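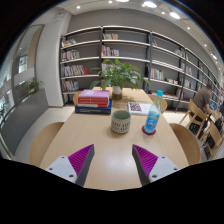
# Masetel Room Dehumidifier

The Masetel is a floor-standing dehumidifier made by Tekin for rooms where paper is kept: reading rooms, small libraries, map rooms, church and town archives. It runs on ordinary household current and needs no ductwork. It is sold with a drain hose, one spare filter, and a wall-mounted humidity sensor.

Rated removal is 57 pints per day in a warm, damp room. In a cooler room it will be less. All compressor dehumidifiers behave this way, and a rating alone is a poor guide for an unheated basement. If your room stays cool all winter, see the note on the Hurkex below before you order.

## What it does

The unit pulls room air through a filter, passes it over a cold coil where the water condenses, and sends the dried air back out through the top grille. You set a target humidity on the front panel. The compressor runs until the sensor reads the target, then stops. The fan keeps turning on low for a short while after that and shuts off on its own.

Most portable units measure humidity inside their own cabinet, next to the warm coil. The reading there is often drier than the rest of the room. The Masetel's sensor is a separate part on a cable, so it can go on a wall near the shelves. It should be at about chest height, away from windows, outside doors, and heating vents. Don't put it on the same wall as the unit itself.

If the cable is unplugged or damaged, the panel shows SEN and the unit falls back to an internal sensor. It will still run, but set the target slightly lower until the cable is replaced.

## Specifications

| | |
|---|---|
| Rated water removal | 57 pints per day |
| Cabinet width | 19 inches |
| Drainage | Removable tank or gravity hose |
| Sensor | Wall-mounted, wired |
| Filter | Washable mesh, front access |
| Casters | Locking, rear pair only |
| Restart after power loss | Automatic, last settings kept |
| Warranty | Five years on compressor, one year on everything else |

## Placement

Leave clear space in front of the intake and above the grille. The back can go close to a wall. Books should not be stored on top of the cabinet, and the outlet air should not blow straight at a shelf. It is dry and a little warm, and the boards on bindings nearest to it can start to bow.

The floor needs to be level if you are using the tank. A tilted unit may trip the float switch early and stop with the tank half empty. With the hose fitted the tilt matters less, but the hose has to run downhill the whole way to the drain. A loop lying on the floor will hold water and the tank will fill anyway.

One unit is enough for a single closed room of moderate size. Two rooms joined by a wide opening can be treated as one. Two rooms joined by an ordinary door can't, even if the door is usually open.

## Tank or hose

The tank is fine for a room that is staffed every day. It slides out from the front and has a handle. In a wet July it may need emptying morning and evening.

For a room that is locked for days at a time, use the hose. A full tank stops the unit, and the humidity will start to climb again. A floor drain, utility sink, or condensate line to the outside will all work. If the only drain is higher than the outlet, you need the pump kit, sold separately. The pump is audible when it runs and some readers do complain about it.

## Noise

On low, the fan is similar to a desktop computer. On high you will hear it across a quiet room. The compressor adds a hum, and there is a click when it starts. Many customers leave the unit on low during open hours and use the timer to switch to high after closing. The timer holds one on time and one off time, the same for every day of the week. There is no weekend setting.

## Cleaning and service

- Rinse the mesh filter in lukewarm water monthly. Let it dry fully before refitting.
- Wipe the tank with a mild dish soap. Bleach tablets will damage the float.
- Vacuum the coil fins once a year with a soft brush, unit unplugged.
- Check the hose for slime or kinks at the start of the damp season.

After more than 3,000 hours of fan time the panel shows SVC. The unit keeps running. The message is a reminder to check the fan bearing and the sensor calibration, and either your own maintenance person or one of our service shops can clear it. Instructions are in the back of the manual.

## Masetel or Hurkex?

Tekin also makes the Hurkex, which uses a drying wheel in place of a compressor. It works at lower temperatures, uses more power, and warms the room noticeably. Choose the Hurkex for unheated storage. For a heated room with people in it, the Masetel costs less to run and is more comfortable to sit near. The two share the same wall sensor and hose fitting, but filters are not interchangeable.

## Notes from a customer

Nermin Bozkurt looks after the local history room at the Namunach public library, which has had a Masetel for two summers. She sent us these comments and agreed to let us print them:

"The room used to smell every August and the atlases got wavy. We set it at fifty percent and mostly left it alone. My one complaint is the panel light, which is bright. We put a piece of tape over it. I would also say to order the longer sensor cable at the start. We didn't, and ended up with the sensor too close to the door, so the thing ran every time somebody came in from the rain."

The panel on current units can be dimmed by holding the fan button. Older panels can't be updated.

## In the box

- Masetel unit with tank fitted
- Wall sensor, cable, two screws and anchors
- Drain hose and clamp
- Spare mesh filter
- Printed manual

**Sold separately:** long sensor cable, pump kit, replacement float, replacement casters.

## Delivery and returns

Units ship upright on a small pallet. Delivery is to the ground floor, at the door. If the carton arrives on its side, note it on the driver's paperwork and let the unit stand upright overnight before plugging it in.

Unused units can be returned in the original carton. Used units can be returned only for a fault. Sensors and cables that have been mounted are not returnable.

Questions about sizing or drainage go to Tülin Ekinci at the sales desk. Please have the room's length, width, and ceiling height ready, along with a typical summer humidity reading if you have one. A cheap dial gauge left in the room for a week is good enough for this.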